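From: Áine Fitzgerald
To: Arside display-room list
Subject: Re: Snack shelf and steel table, February reset

Caoimhe Mac an tSaoi wrote:
> Could the office confirm the arrangement for the canister shelf
> before Statum delivers? The last notice gave no position for
> the green ones, and the floor was not mentioned.

Dear colleagues,

The arrangement below applies from the February reset. The light floor is to be swept before any stock is moved.
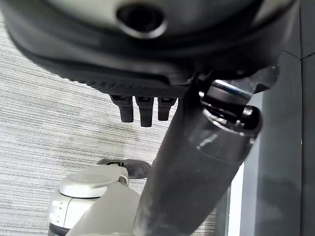
Which shelf should the tall canisters stand on?
The upper shelf, with labels facing the front and lids on.

Please observe the following order of work.

1. Sweep first, then go over the floor with a damp mop, following the grain. Do not use the Clisteo polish.
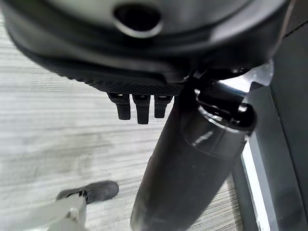 2. Set the canisters upright, one color to each place, and straighten any that lean. The lower shelf remains clear until the second delivery of 48.

Stock standing on the stainless steel table is to be returned to the shelf once its place has been marked.
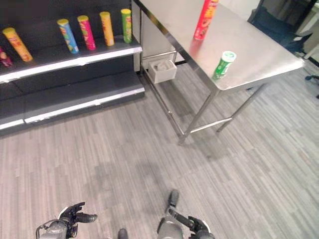 Short canisters are listed separately and should go to Shinji Ikeda, together with the count sheet, by 3 p.m.

Questions concerning the delivery should be addressed to Cathal Ó Súilleabháin.

Áine Fitzgerald
Display Office, Arside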